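首页 | 短篇 | 连载 | 旧刊 | 投稿 | 关于我们

试用期

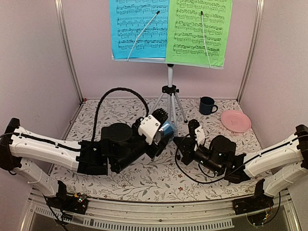 我在普拉恩比镇的一间旧货兼修理铺子里写评测,写了九年,写过电饭锅、除湿机、会唱歌的门铃,还有一种能替人剥栗子的小机器(剥得很慢,栗子都凉了它还在剥)。昆达德公司的双臂陪伴套件送来的时候是八月,天热得人不想说话,送货的两个小伙子把箱子抬上楼,喝光了我一整壶凉茶,临走还很客气地替我把纸板捆好。套件按月租,头一个月算试用,每月489块,押金另付600,不满意可以退,退的时候他们上门来拆。我把它安在窗边那间小屋里,淡粉紫色的围板是他们一块儿送的,桌布却是我母亲的,白底子,细细的藤蔓,零零星星开着红的粉的小花,铺上去以后,那两条白胳膊看着就不大像机器了,倒像两个来吃点心的客人,还没好意思坐下。

说明书厚得能垫桌脚,分上下两册。上册讲怎么安装,写得很好,连螺丝该拧几圈都说了;下册讲“日常陪伴”,写得就有点含糊,翻来覆去是一句:“请把您希望它做的事,慢慢地做给它看。”我这人别的没有,慢倒是有的。头一个礼拜我教它收杯子。我把杯子拿起来,放下,再拿起来,再放下,像个记性不好的老太太。左边那条胳膊学得快,右边那条总要多想一会儿,手伸到半路停住,好像忽然记起炉子上还坐着水。我给它们各起了一个外号,这里就不写出来了,怕昆达德的人看见了要笑。

按评测的规矩,我该先说优点。优点是安静,比我那台冰箱安静得多,夜里它归位的时候只有一点点声音,像有人在隔壁轻轻合上抽屉。夹东西也稳,我借了邻居家一套薄玻璃杯来试(没敢告诉邻居是做什么用的),一只也没碎。缺点是线多,尤其右边手腕底下那一根,老是垂成一个圈拖在桌布上,我每回路过都想替它别起来,像替小孩子别衣角。客服在电话里说,那个圈是留着转身用的,千万别扎紧。我问能不能换根短的,她说格拉德利那边的工程师正在讨论。我问讨论多久了,她笑起来,说从她进公司那天就在讨论。

谱架是后来才摆进去的。母亲从前教琴,在麦克唐纳街的老房子里教了大半辈子,前前后后教过三四百个孩子,后来手抖,不大弹了,谱子却一直舍不得扔。她怕看白纸晃眼,早些年让人把常用的谱子都复印在彩纸上,蓝的一叠,绿的一叠,说蓝的是上午弹的,绿的是下午弹的。我问过她粉的呢,她说粉的留给礼拜天,可是礼拜天她总要出门,粉的就一张也没印成。那年她搬来和我住,琴没有搬,楼梯太窄,三个师傅量了一下午,量完摇头,我们只好把琴托给了学校。

她头一回走进那间小屋,站在门口看了很久。我以为她要嫌那两条胳膊难看,她却说:“坐得还挺直的。”第二天她就把谱架搬了进去,蓝的绿的各夹一张,又搁了一只深蓝的杯子、一只粉盘子,说练琴的人要喝水,中间还要吃块饼干,她教的学生都是这样。我说妈,它们不弹琴,它们是收桌子的。她说你小时候也不弹琴,你是来吃饼干的,我不也让你坐着。

这话叫我没法回。我写评测的时候把这一段删了又添,添了又删,编辑来信问我字数怎么忽上忽下的,我说天热。

往后每天下午,我照旧教它收杯子,母亲就搬把藤椅坐在旁边,教它别的。她不碰说明书,也不管什么示教键,只用铅笔敲着椅子扶手打拍子,一二三,一二三,嘴里轻轻哼绿纸上那一段。左边那只手抓着一只蓝颜色的小东西举在半空,她就说,好,手腕放松,别急着落。右边那只空着手,两根指头朝上,她说你也别闲着,听。我在一旁记笔记,写的是“夹持平稳,响应略有延迟”,写完自己看着也觉得好笑。

到了第三个礼拜,出了一件小事。我不知道该不该写进评测里,后来还是没写,所以写在这儿。那天我在厨房切瓜,听见小屋里没有哼歌的声音了,走过去一看,母亲在藤椅上睡着了,铅笔掉在地上。两条胳膊正在收杯子,收得和我教的一样,拿起来,放下,只是慢,比我教的还要慢,放下之前总要停那么一停。我站在门口,起先当是毛病,想着要打电话给客服,后来不知怎么就跟着数了起来,一二三,一二三,到第三下,杯子才轻轻碰着桌布。

我打电话问过,客服说套件只学手上的动作,听不见拍子,大概是我自己教的时候手跟着拍子走了,它就照着学了去。我想了想,那些天我确实是在母亲的铅笔声里教它的。这么说来,是我学会了,它不过是跟我学的。小时候在琴凳上坐了六年也没学会的东西,倒在收杯子的时候学会了。

试用期满,昆达德寄来一张表,问我满意不满意,打几分,愿不愿意续租。分数我打得很公道,线的事情扣了一分,下册说明书又扣了半分。底下有一栏叫“其他意见”,留了好大一块空白,我写的是:请给右手换根短一点的线,要是实在换不了,也没有关系。

续租那一格母亲已经替我勾好了,用的是铅笔。她还问我,来拆机器的人既然不来了,家里剩的那半盒饼干是不是可以打开。我说打开吧,就去把盘子洗了。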